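February, workshop notebook, bedding and layers

Back on the fleece problem this morning and it went so much better than last time! We pulled everything off the shelf and started over with the thick pile stuff, the kind with the loops that catch on your watch strap. Six pieces in all, two of them from the Shiferaw box that had been sitting under the bench since we moved in.

Notes so I don't forget:

Folding in thirds is hopeless with this pile. It springs right back open (I love it for that, but it won't stack). Folding in half and then rolling from the hem works, as long as you roll toward the collar and keep the sleeves inside. The Tramon bins hold two rolled fleeces side by side with the lid shut. Three if you lean on it, but then you get a crease that takes days to come out.

Weighed one on the kitchen scale before lunch: 210 g, the smallest size. It felt like twice that in the hand, all that air in it.

Tried the Peltinen brush on a matted elbow, short strokes, against the lay first and then with it. Wow. The loops stood up again in a few minutes. Go easy near any cord or binding, the bristles snag there. I pulled one thread and had to work it back in with a needle.

Working on a made-up bed beats the table by a mile. You can spread the whole thing out, nothing slides off, and the lint shows up nicely on a pale sheet so you know when to stop brushing. The cherry sheet is my favorite for this and I'm claiming it for the rest of the month.
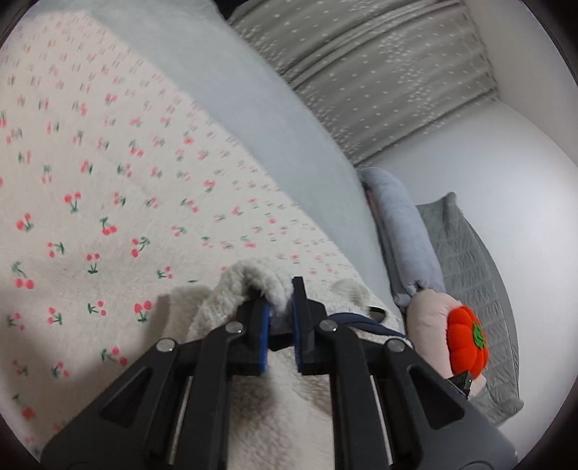 Cream fleece on the cherry sheet, navy edging at upper right.

Still to do: brush the second Shiferaw piece, find the lid for bin 6, and ask Lumomton if they still carry the narrow cord in navy. Also wash the pale sheets separately from the fleece next time, I was picking fuzz off them until 4.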